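I blame the marmalade. Last November I had a kitchen full of Seville-shaped ambition and nothing but ordinary oranges, so I made the ordinary kind, and it didn't set. I boiled it again and it set like a windscreen. My neighbour Intan Rahman took a jar out of kindness and rang me at 7 in the evening to ask whether she was meant to eat it or grout with it.

She also told me to come to the Usgate preserves evening, and that's how I ended up spending most of a winter with people who argue about pectin. I'd expected a polite sort of hobby (gingham, I suppose, and little labels). What I got was Haziq Hidayat telling a grown man that his chutney tasted of raw vinegar and that he should be made to leave it in a cupboard until spring and think about what he'd done. 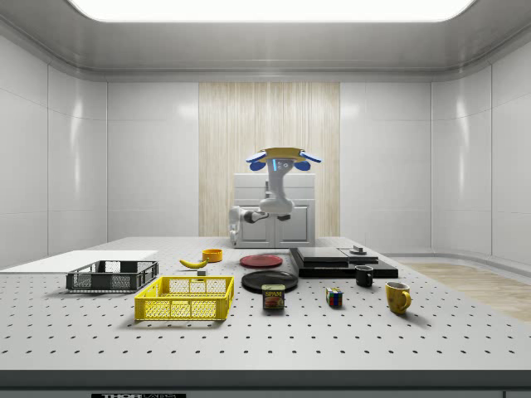
He was right, too. Chutney wants time. Mine goes in a dark cupboard for 2 months now, and I try not to look at it, which is hard because the cupboard is also where I keep the biscuits. Opened too soon, it's all elbows. Left alone it goes dark and sticky and gets on with a bit of cheese beautifully!

Jam is the opposite. Jam is all nerves and hurry, with a saucer in the freezer and your glasses steaming up, and you push the blob with your finger to see if it wrinkles. I used to swear by a thermometer — a smart one, from Lumenta — until it died halfway through a batch of damson. I did the saucer test in a panic and got the best set I've ever had. The thermometer is in a drawer with the dead batteries.

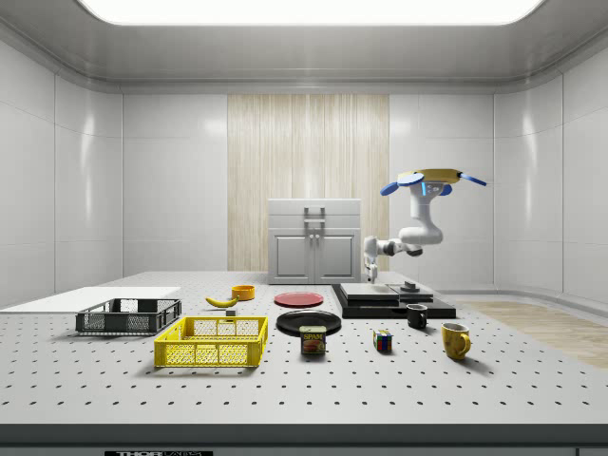

*521 words · 2 minute read*

Now, sugar. This is where the evenings get heated. Intan cuts hers right down and keeps the jars in the fridge, because she likes to taste the fruit and eats it fast enough. Haziq thinks this is compote with airs. I've gone back and forth and settled, weakly, on cutting it for strawberries and leaving it alone for everything sharp. Gooseberries need every grain they can get.

The jars are their own madness. Somebody brought a box of old Gorkell ones with glass lids and wire clips, and there was very nearly a scuffle. I came away with one. It leaks slightly. I love it, and it holds pickled onions on the windowsill, where I can admire it while washing up.

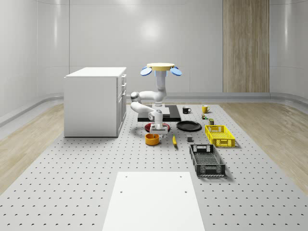 As for selling the stuff, don't get me started. I did one stall at the Wurora market with my plum and star anise, priced it at what I thought was a fair sum, and then went home and worked out what I'd spent on gas. I'd have done better sitting on the sofa. One lady did come back for a second jar, though, and I've been living off that ever since.

My plan for this year is rhubarb and ginger first, then whatever Intan's blackcurrant bush decides to give us. I'm also having another go at marmalade, with proper Sevilles this time, pips tied up in muslin and soaked overnight. Haziq has offered to stand over me while I do it. I've told him he can come if he brings the jars and washes the pan.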